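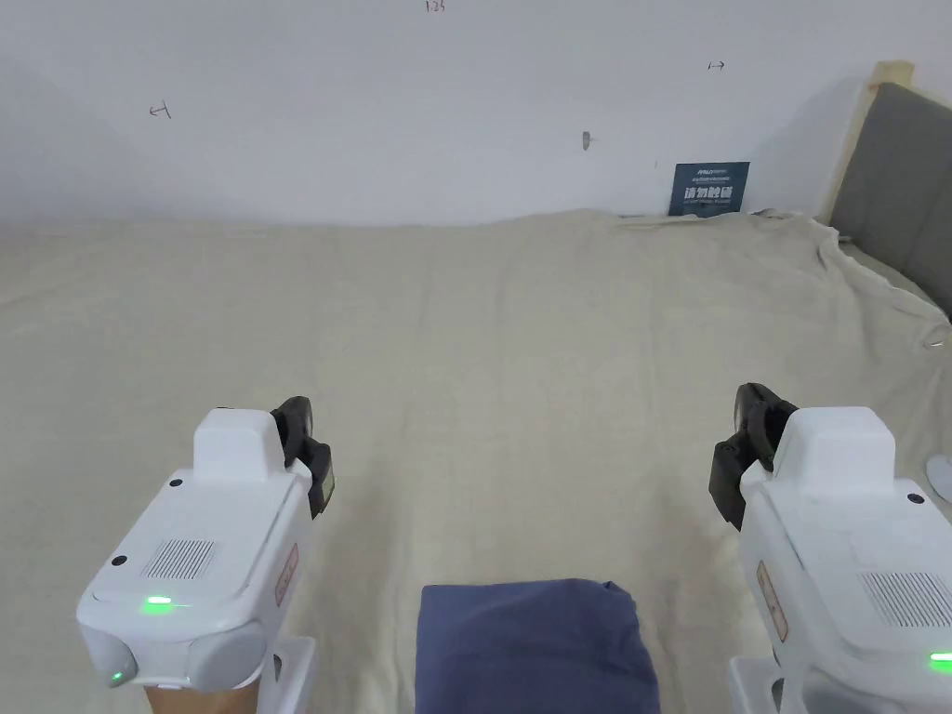 Both grippers either side of the folded blue cloth, green lights on.

Plarkik pair or Nasow pair for cloth work? Long post, sorry

orvokki_t
Hello all, I've been reading here since December and finally have something worth asking. We have a pair of Plarkik grippers on two arms, working over a beige cloth laid across a wide surface, and the job is picking up and folding fabric. My picture shows our current pair. I have the chance to swap them for a pair of Nasow ones, which a friend at another lab swears by, and before I undo all those screws I'd love to hear from anybody who has run both!

My own feeling so far is that the Plarkiks are lovely on anything thick (the blue piece gives them no bother at all once it's folded), but on a single layer they pinch up the cloth underneath as well, and then I spend the next minute smoothing everything flat again. I did 19 folds in a row yesterday evening and got fed up long before the end. The Nasow pair would cost us 600 more than we'd get back for these.

jpurves
Welcome, Orvokki! I've had both, at different times, and I'd stay where you are. The Nasow fingers are thinner and they do slide under a hem beautifully, I'll give them that, but mine went out of line after 2,000 cycles and it took me ages to get them closing square again. Have you tried coming in at a shallower angle? It made more difference for me than any change of hardware.

siwoo_w
Have to disagree with Jessie there. Ours are at 3,037 cycles and still close square, and we're not gentle with them. I wonder if yours had the older fingertips? For single layers I wouldn't go back to Plarkik, it was a daily misery.

jpurves
Could well have been the older tips, Si-woo, I bought them second-hand from somebody in Clallton and never thought to ask. Still, 600 is a lot of money for a hem.

yhseok
Before anybody buys anything, what controller are you on? We moved to the Hwang one and could finally set the closing force in small enough steps for thin cotton. Same Plarkik grippers as before. I start at the lowest setting and creep up until the cloth stops slipping, and I write the number on a bit of tape for each fabric.

orvokki_t
Oh, that's interesting, Yoon-hee. We're on the controller that came with them, and it has three force settings and that's your lot. Does the Hwang need its own power supply, or does it run off the arm?

yhseok
Its own, I'm afraid, and the lead is short, so measure first.

youngsook_oh
Coming at this from the camera side, as I always do (sorry!). Are you looking down from the head only? With both grippers in close, the housings take up so much of the view that the fingertips are hard to judge, and I blamed my grippers for weeks when I was simply going in too low. A second camera from the side is cheap to try.

siwoo_w
A side camera won't make a thick finger thin, though.

youngsook_oh
No, but it'll tell her which of the two she's got wrong!

orvokki_t
Thank you, all of you. I'll try Jessie's shallow angle first as it costs nothing, then borrow a side camera, and I'll ask about the Hwang. Si-woo, could you measure your fingertips for me when you have a moment? Just the thickness at the very end.

siwoo_w
Will do, they're on the arm at the moment but I'll have them off later in the week.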